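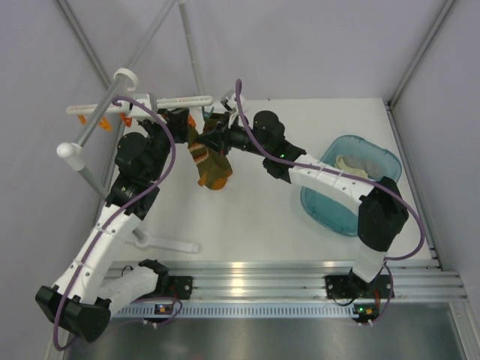 I've been hearing about the Endetti bench kit for most of a year, mainly from people who want to know if it's worth the money, so I finally sat down with one of the folks who designed it. We talked for the better part of an afternoon in the Prallcombe office (that's the company behind it), with coffee, a plate of dry cookies and a lot of arm-waving from both of us.

My first question was the one my readers always send me. Why laundry?

"Because it's awful," the designer told me, laughing. "You can make an arm stack blocks all day and learn very little. Give it a sock and a clip and you find out what your software is made of. A sock changes shape every time you touch it."

The clip hanger is what got me interested in the first place. Getting a sock up to a little spring clip takes two arms that agree with each other, and I wondered if the kit had been planned with that in mind or if it just ended up there. A bit of both, apparently. An early customer, a small outfit called Brondel, had asked for a pair of arms that could share one bench without smacking elbows, and the mounting layout grew out of that request.

"We moved the bases 9 times before we liked it," I was told. "I still have the drilled-up rail at home. My family would like it gone."

I asked about price, and here I got a straight answer, which I appreciated! The two-arm kit is $2,000, and that covers the arms, the grippers, the mounting plates and the control boards. You bring your own computer. You also bring your own socks.

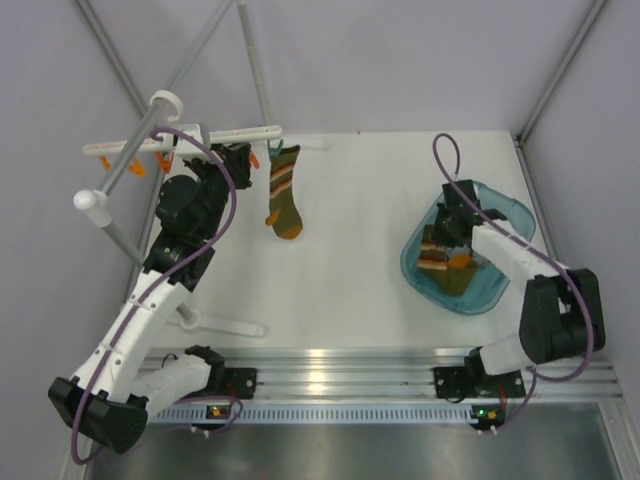
So what does a buyer do on day one? According to the designer, most people want to run something right out of the box, and the kit ships with five sample routines for exactly that reason. The sock one is the last in the list and it's the one everybody skips to. "Please don't," was the advice. "Do the calibration. It's dull, it takes a while, and then everything after it goes better."

I pushed on reliability, since the brochure has a big 98 percent printed on it. 98 percent of what?

"Of grasps," came the reply, after a pause. "Picking the thing up. Clipping it is a different number and we don't print that one yet, because it depends so much on the clip. Stiff new ones are rough on everybody, me included."

I'd have liked to see that in the brochure too, and I said so. To be fair, I didn't get any argument.

We got onto cables next (I have strong feelings about cables). I wanted to know why they run along the outside of the arms where they can snag, and the answer was repairs. You can swap one without taking a joint apart. I can live with that, though I'd want to check the slack before every long run.

There's an add-on coming in October from Wanigasekara, who make softer fingertips for thin fabric. I asked if the kit really needs them. "For cotton socks, no. For tights, oh yes." Pricing wasn't settled when we spoke, and I'll update this page once I hear.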